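Search the list archive

From: Gunvor Ekström
Subject: Re: washing velvety sofa covers

Vira Pylypenko wrote:
> Does the seat fabric take 30 degrees, or is it spot
> cleaning only? Ours has gone a dull colour in patches.

Check the zipper label first. Mine has none, so I vacuum and brush with the pile every 3 weeks. The mottled wear stays. Cushions and plush get a separate cold cycle.
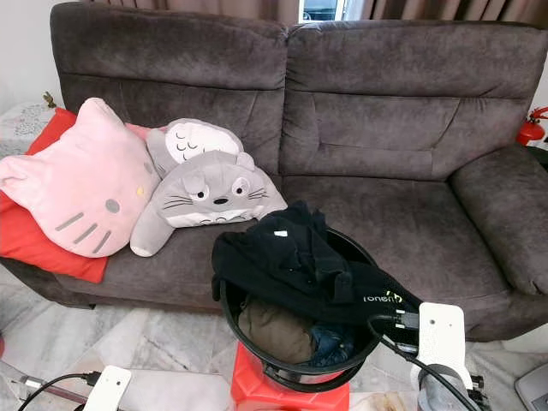 Grey-brown two-seater, cushions on the left seat, laundry bin in front.

Gunvor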